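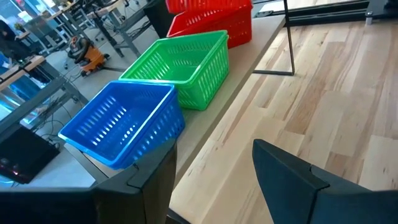 Apolline Baudry told me I was reading classics wrong, and that the introduction goes first because it goes first, it's printed right there, what did I think the page order was for? She wrote this to me after I complained (at some length, sorry Apolline) that a paperback had told me on its second page who drowns. Her position is that if a plot twist can ruin a novel, it wasn't much of a novel to begin with, and that grown-ups read for the sentences.

Well, I read for the sentences too! I also read to find out who drowns.

The book was the Gernell reissue of a big fat family saga I'd been meaning to get to for years. I bought it at Jandis, in the used section, because the cover was pretty and the spine wasn't cracked, and I should have taken that uncracked spine as a warning. The introduction runs 68 pages. I made it to the second one, where the professor writes "after Clémence's drowning, of course, the house itself becomes a kind of widow," and I sat there on the bus with my mouth open. Of course? Clémence is on the family tree in the front! I'd already decided she was going to be my favorite!

I read the whole thing anyway, and it's a wonderful book, and for 400-some pages every time that poor woman went near a pond I tensed up like I was watching a toddler on a staircase. Maybe that's a richer way to read. Apolline would say so. But it's a second-time way to read, and I only got the one shot at a first time, and a man with footnotes took it.

What bugs me most is that these essays are usually good. I go back to them when I'm done with the novel and they're full of stuff I missed, and I end up wanting to argue with the person who wrote them. That's a conversation between two people who have both read the book. Why on earth is it being held in front of somebody who hasn't?

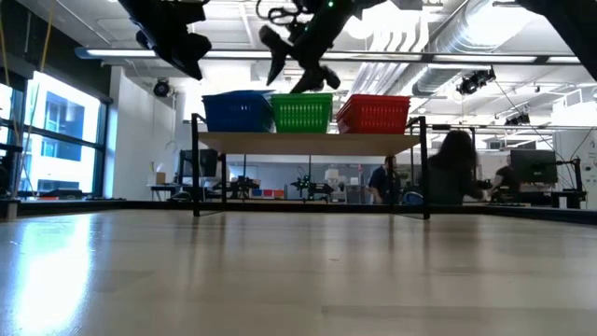
OSTOW, September 22, 2025 — I put the question to my reading group last night, all 8 of us, and it got louder than I expected. Mathis Millet reads every introduction first and takes notes. Jérémie Poulain has never read one in his life and was a little shocked to learn that they had anything to do with the story; he thought they were like the copyright page. Most of the rest of us skip ahead and come back later, which means flipping through roman numerals with our eyes half shut, trying to find chapter one without catching a stray sentence about a hanging.

Somebody brought up the counterargument, and it's a fair one, so I'll give it some room. A lot of older books need help. If you hand me a satire about a tax dispute from three centuries ago, I'm going to be lost by the second paragraph, and no amount of virtuous first-time innocence is going to make the jokes land. I'd like to be told when it was written and what everybody was mad about. If it's a translation, please, please tell me how the translator handled the names and the swearing. Give me 10 pages of that up front and I'll thank you for it.

But that's a preface! It's a short, friendly thing that gets you through the door. The long essay where we learn that the ending rhymes with the beginning is a different animal, and it has a natural home, and that home is the back of the book. Call it an afterword. You don't have to change one word of it. You could even keep the roman numerals if the professor is attached to them.

Some publishers already do this, or they print a line at the top warning new readers that plot details follow. I love that little line. It costs nothing and it treats me like a person who might be opening the book because I want to read it, as opposed to a person with a paper due in December.
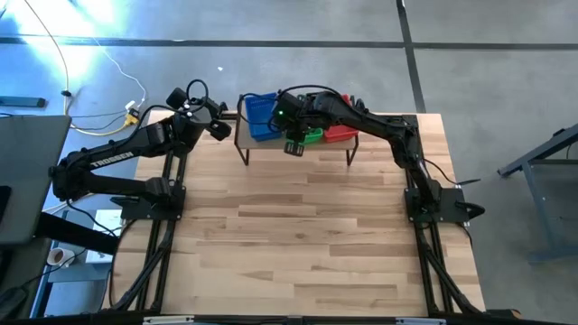 And I do think that's where the habit comes from, the paper due. Classics get sold to classrooms, and in a classroom you're supposed to know where you're headed. Fine. But plenty of us come to these books late and on our own, with no syllabus, off a shelf at Jandis or out of a box on the sidewalk. I was well into my thirties before I read anything older than my grandmother. I didn't know how any of them ended. People assume everybody knows, "it's a classic," as if the plots were in the water supply. They weren't in mine.

Don't get me started on back covers, by the way. The Gernell one also mentions the drowning. I checked.

So my advice until things improve: put a binder clip around the introduction the minute you get the book home. Take it off when you've finished the last page. Then go argue with the professor, who will have some very good points.

3 comments

Agathe Lacroix
Binder clip, yes!! I've used a rubber band for years but it leaves a dent in the cover. I lost a murderer to a FOOTNOTE once, so watch out for those too.

Ysaline Lefèvre
I disagree, mildly. Knowing the end lets me relax and pay attention. I read the last page of everything, including mysteries, and my husband has stopped lending me books over it.

Apolline Baudry
For the record I said "mostly for the sentences." And you cried at the pond chapter even though you knew, so I believe I win.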